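Duvton Visitor Center, pre-opening walk-through, May
Inspector: Lucía Quintana. Present for operator: Vibeke Vigfúsdóttir

1. Main lobby occupancy sign, 2,000 persons: posted. OK
2. Exit doors, 17 checked: 16 OK. Door 5, river side, drags on the sill. Plane or rehang, then retest.
3. Ramp handrails, Flatley Street entrance: OK
4. Emergency lighting, lower gallery: FAIL. Two units dead on test — batteries on order from Gunnlaugsson.
5. Overlook guardrail: OK. Base plates rust-stained, repaint this season.
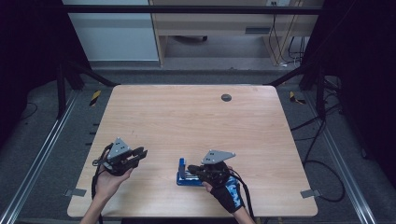
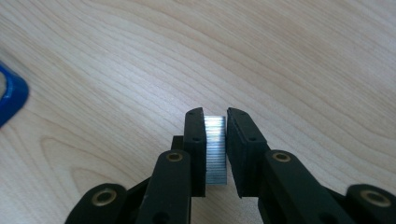
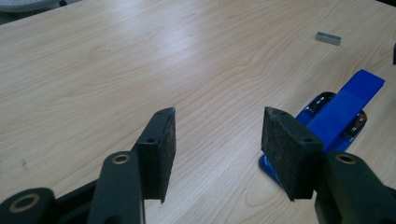 6. Elevator certificate: current, but posted in the office. Move to car.
7. Plaza drains: leaves in north grate. Cleared during visit.

Items 2 and 4 to be closed before the public is admitted. Reinspection at 9:30 a.m., date to be set by the operator.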